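Ticket 3644
Subject: Kitchen circuit trips when toaster and kettle run together
Site: Plundside, second-floor shared kitchen
Opened: Sun 17 May
Priority: Normal
Status: Closed

Reported problem

Breaker 7 in the hallway panel trips most mornings. It takes out the counter outlets on the window side and the light under the cabinets. The fridge stays on. Tenants have been resetting the breaker themselves and carrying on, so we don't have a good record of how often it happens. The report says it is worst at breakfast and on weekends and almost never happens in the evening.

The same complaint came in last November and was closed as "could not reproduce." That visit was in the afternoon with one appliance plugged in.

Background

The building was rewired by Ibarra before we took over the contract. Their drawing shows two counter circuits in this kitchen, one for the window side and one for the sink side. Both are 20 amp. The panel label says the same thing, but the handwriting on the label has been gone over in a different pen and I didn't want to rely on it.

First visit

Panel cover off. Breaker 7 is a 15 amp, not a 20. The wire on it is 12 gauge as far as I could follow it, so the cable itself would allow a 20. No sign of heat on the lug or the bus bar. Terminal was a little under torque. Tightened it.

Plugged a tester into every counter outlet. Wiring correct at all of them. The sink side outlets also went dead when I switched off breaker 7, which does not match the drawing. Breaker 9, marked "sink counter," did not shut off anything I could find in the kitchen.

So the whole counter is on one 15 amp breaker, plus the cabinet light.

Load test

Ran things one at a time with the clamp meter on the breaker 7 wire.

Kettle alone: 12.4 amps. Held for a full boil, no trip.

Toaster alone: 7.1 amps. No trip through a full cycle on the middle setting.

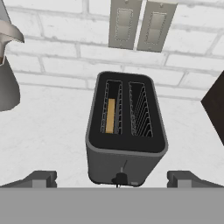 Both together: 19.5 amps. Tripped before the kettle boiled. Reset, let everything cool down, and repeated with the same result. Swapped the kettle to the sink side and got another trip, as expected with everything on one circuit.

The breaker is doing its job. Neither appliance has a fault. Insulation on both cords looked fine and neither one trips the ground fault outlet.

Interim steps given to tenants

1. Run the kettle or the toaster, one at a time.
2. If the breaker trips, unplug both before resetting it.
3. Don't run an extension cord in from the hallway. There was one coiled up behind the door and it was a light-duty lamp cord. I took it down to the office.

Notice taped inside the cabinet door over the counter.

Second visit

Traced breaker 9 with the toner. It runs to a junction box above the ceiling tile by the window and stops there, capped off. The sink side cable comes into the same box and is joined to the window side. My guess is that somebody tied them together during a repair and never went back to it. Ibarra's drawing shows them separate in that box, so it was probably done later.

Work done:
- Breaker 7 off, breaker 9 off, both checked dead at the box.
- Sink side separated from window side and joined to the breaker 9 cable.
- All wire in the box confirmed as 12 gauge.
- Breaker 7 replaced with a 20 amp of the correct type for the panel. Breaker 9 was already a 20.
- New connectors, box cover put back (it had been lying loose on the tile).
- Panel directory rewritten.

Repeat test with the kettle on the sink side and the toaster on the window side: 12.4 on breaker 9, 7.2 on breaker 7. Ran both through twice. No trip. Cabinet light stayed on.

Remaining items

Kettle and toaster on the same side will still go close to the limit of a 20 amp circuit. The notice has been changed to say one on each side.

The kitchen one floor up has the same layout and should have its junction box opened. Separate ticket raised with Staltcombe, who hold the keys for that floor.

Parts: one 20 amp breaker, connectors from van stock.
Closed after one week with no further trips reported.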